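Talks > Naval History Evenings > Speaker Notes

The Loss of the Collier Esidance
Notes for the speaker, November 26, 2018

Opening
Start with the date of the sinking, February 1943, and leave the map up while people find seats. The Esidance was a coal ship, built at the Cudstead yard and already old when the war began. She carried no guns until the second winter.

The convoy
16 merchant ships left harbor with two escorts. Speed was 7 knots, set by the slowest ship. Esidance was last in the port column - say this twice, people lose track of it later. Weather was poor from the first night and the columns had drifted apart by morning.

The attack
One torpedo, starboard side, near the forward hold. The mate's report says the ship ahead was 400 yards off and did not see the flash. The escort log gives 500. I use the mate's number, but mention both. The radio room lost power at once, so no distress call went out. Pause here for the diagram of the holds.

The boats
Two boats got away. The port boat had a torn sail and a full water cask. The starboard boat had biscuit, a flare pistol and no working flares. They stayed tied together until the line parted in the dark.
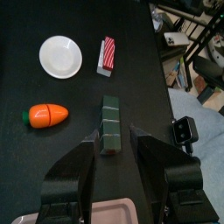

The rescue
The port boat was picked up by the freighter Stidorov on the third day. The other boat reached shore without help. Read the short passage from the Stidorov's log, then stop. Do not go into the inquiry yet.

The inquiry
Keep this short. The board blamed the spacing of the columns and left the escorts out of it. The Guo collection has the typed transcript, with two pages missing. If asked about the missing pages, say the carbon copies have not been found either.

Questions
Likely ones: cargo insurance, the position of the wreck, why the boats separated. The wreck has not been located.

Related talks
Building Colliers at Cudstead
Signal Lamps and Flags in Convoy
Reading a Ship's Log
Lifeboat Stores in Wartime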